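Tongs, ladles and a stubborn gripper: ten minutes with Harriet Holloway

3/29/24

Caught Harriet Holloway between two calls and a fire drill. She runs the manipulation group at the Erbridge lab, five people, one long room, a coffee machine that works on Tuesdays. Her team's new result is on grasping kitchen tools, and it's the kind of thing that sounds small until you try it.

The short version. Most grasp planners look at an object, pick the best spot, close. Fine for a box. Tools with moving parts are worse, she says. "You grab tongs by one arm and the other arm goes wherever it wants. Then you lift, and the thing you measured isn't the shape you're holding anymore."

So they stopped asking for one best spot. Their method, which they call Fakonton (Tudor Vasiliu's idea, no, she won't explain the name), proposes a grasp, moves in close, looks again from the wrist and asks whether it still likes what it sees. If not, back off and try another approach. Up to three times.

Why the second look? "The first view is from far off and it's always a bit of a guess. Hinge could be a handle. Handle could be a shadow. From the wrist you're right on top of it."

The numbers. They trained on 2,000 demonstrations, all done by hand with the arm being steered by a person. Then 427 test grasps on tools the model hadn't seen. The second look cut failed lifts by almost 19 percent against the same model without it. Holloway is careful about that one. "On our tools, on our tables. I'd like somebody else to run it before I put it on a mug."

Somebody else is going to. Lurdes Sampaio's group in Vestville gets the code in September and will run the same tests with a diffrent arm.

What went wrong? Plenty, she says. Early on the model loved the wide end of everything. Spatulas, ladles, whisks, it went for the big part every time. Teófilo Bedoya spent most of a month finding out why, and it was the demonstrations. People steering the arm tend to be lazy in the same way - they go for whatever is closest. He re-recorded a chunk of them with the tools turned around.

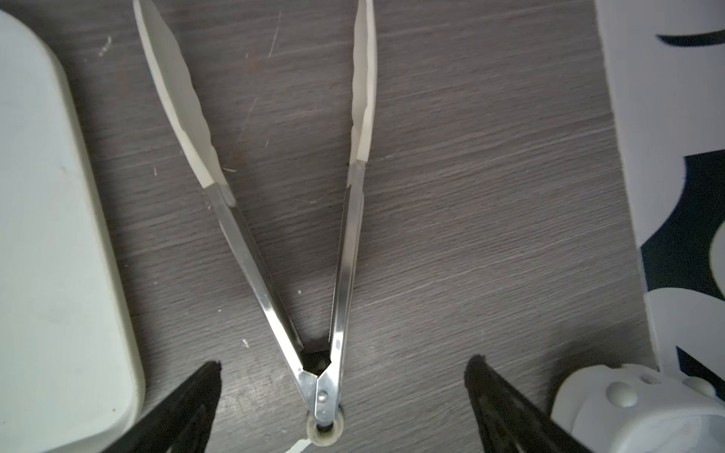 "With tongs we want it down by the hinge," Holloway says. "Both arms meet there so there's less to swing about. But it's narrow, and you have to come in with one finger on each side. A bit off to the left and you just push the whole thing across the table."

Soft heads are another headache. Silicone gives when you squeeze it, and the force reading goes mushy. She'd rather stay on the metal.

Speed is the weak point. Every extra look costs time, and a tool that needs all three tries is slow enough that visitors start checking there phones. Vasiliu is working on skipping the look when the first guess is a strong one. Not ready yet.

Next up is handing the tool to a person. Different problem, she says, you have to leave them the right end. Then the fire alarm went and she took her coffee with her.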